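Smuggled tobacco and the port scanners – does any of it work?

Posted by Warrick Hoani, November, 7.40 pm
14 replies | 3 shares

Been chewing on this since the paper ran that piece on the Besach docks. They're putting in a second scanner for containers and the line from the port is that it'll finish off the cigarette trade. I drove in and out of there for years and I don't buy it. Anyway, here goes, long post, get a brew.
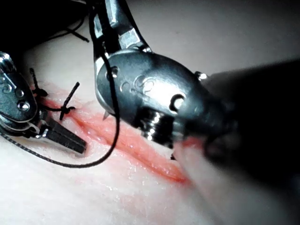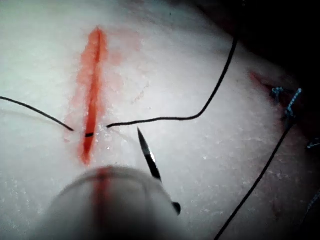
So the way it worked when I was driving, the big loads never went near the scanner. You'd get 900 boxes of floor tiles, all above board, stamped and signed, and the smokes came in on the little boats up the coast at Paewai where there's one customs hut and it shuts at teatime. The scanner catches the daft ones. The people with money behind them read the same paper we do and know exactly which gate it's on.

What bothers me more is who gets nicked. It's always the driver, or some lad of nineteen minding a lock-up. I can't remember the last time anyone who paid for a load ended up in court here. Can you?

----

skosovska_road
8.05 pm
I can, the Steno warehouse case. Two of the owners got proper sentences and they lost the building as well. So it does happen, it just takes years and by then the paper's lost interest.

I also think you're being a bit hard on the scanner. Before the first one went in you could buy a carton off the back of a van in our street any night you fancied. I haven't seen that van in ages.

----

Warrick Hoani
8.19 pm
Fair point on Steno, I'd forgotten that one. But the van's gone because they sell it over the phone now and drop it at your door! My neighbour gets his that way and he's not even subtle about it.

----

tidewatcher
8.31 pm
Worked the Paewai side for a bit, won't say doing what. Warrick's right about the hut and wrong about the little boats. Most of what came in there was diesel. Tobacco's bulky and it hates damp, you'd be mad to put it in an open boat in November. It came by road, under other stuff, in ordinary lorries that went through Besach like everyone else.

----

Warrick Hoani
8.40 pm
Well I only know what got talked about in the lorry park, and I'll admit there was a lot of rubbish talked in the lorry park.

----

mrs_pelmet
9.02 pm
Does it matter which way it comes in? The fine for a first go is 700 and a decent run makes 2000, I've heard that from more than one person. Put the fine up and you wouldn't need a second scanner.

----

skosovska_road
9.10 pm
Then you're just fining the lad in the lock-up more, and he hasn't got it. That's the bit I do agree with Warrick on. Go after the bank accounts and the buildings.

----

mrs_pelmet
9.16 pm
He could always not do it. Plenty of skint lads round here don't.

----

tidewatcher
9.24 pm
Bit harsh. Some of them get told they owe 1000 for a load that "went missing" and then they're working it off for a year. Seen it happen to a cousin of mine – he ended up moving away.

----

Warrick Hoani
9.37 pm
That one I can believe. Same trick got played on drivers. I'm off to bed but I'll dig out the cutting on the Steno case tomorrow if I've still got it, think it's in the shed.

Last updated: 9.52 pm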